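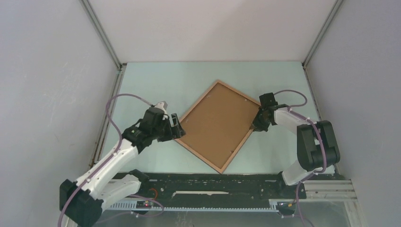
*Both arms on the picture frame, Melemach demonstration, Thursday.*

# Packing Room Group – minutes of June meeting

Held at the Melemach workshop, after the demonstration. Started 2.15 pm. Minutes of the May meeting agreed with one correction (item 4: "bench" should read "branch").

## 1. The demonstration

The group had been invited to see a pair of robot arms handling the sort of goods we pack at Rornamora. Melemach gave a short talk first. Several members felt the talk was long on what the arms will do next year and short on what they do now.

The picture frame was the first item. It lay on the tabletop turned at an angle, and the arms went to it from either side. The group asked whether it would have worked with the frame somewhere else. Melemach said yes, within limits, and was asked to put the limits in writing.

Points raised by members:

- The frame had a plain brown backing and a thin light-wood border. Most of ours go out glazed, and a glazed one was not tried.
- It takes two arms to deal with one frame. One person at our bench does the same job while talking.
- The table was all but clear. Ours never is.
- No figure was offered for dropped or marked goods. Melemach said it does not keep one for demonstrations.

The second item was a slim navy and peach piece, which the group saw on the screen from the small camera at the gripper.
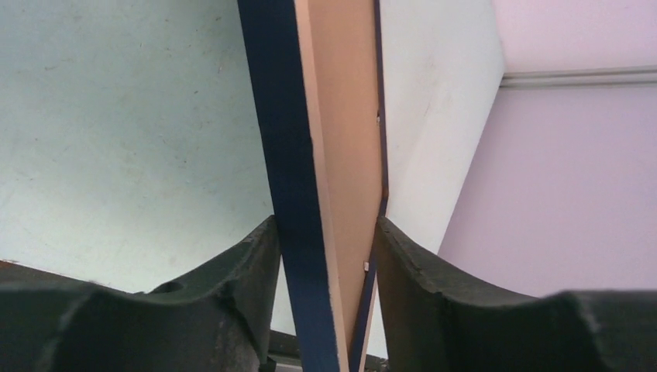

*Gripper camera: the navy and peach piece between the fingertips.*

Views differed on this one. Some members thought the fingers closed neatly on a narrow shape. Others pointed out that the tips meet the piece over a very small area, and asked what that would do to a printed or soft surface. Melemach said that softer tips could be fitted. The price of these was not to hand.

It was also asked who decides what happens if the piece turns in the grip. The answer was that a member of staff would step in. The group noted that this member of staff does not appear in the savings Melemach sent us.

## 2. Cost

Melemach's paper gives a hire charge of £2,743 a month, with setting up on top. The paper assumes 220 frames a day. We do not reach that outside the run-up to Christmas, and the paper should be redone on our own numbers before anyone looks at it again.

Maintenance is said to be included. The wording covers the arms but says nothing of the rail or the cables – to be queried.

## 3. Comparison with Koech

Koech has offered a visit of its own. Members were not keen on a second afternoon out, but agreed it would be unfair to judge on one supplier. It was agreed that we bring our own goods this time, including something glazed and something badly wrapped, and that Koech is not told beforehand which.

## 4. Janen site

Janen has asked whether we will share what we learn. Agreed, once Melemach has replied in writing. The bench lighting there is still waiting on the electrician.

## Actions

1. Write to Melemach for the limits on position, the price of softer tips and the maintenance wording.
2. Ask for the savings paper again, with our own daily numbers and the extra staff time put in.
3. Arrange the Koech visit, mornings preferred.

No recommendation to hire was made. One member asked for it to be minuted that the demonstration was interesting to watch. Agreed.

Meeting closed 3.40 pm. Next meeting back in the packing room.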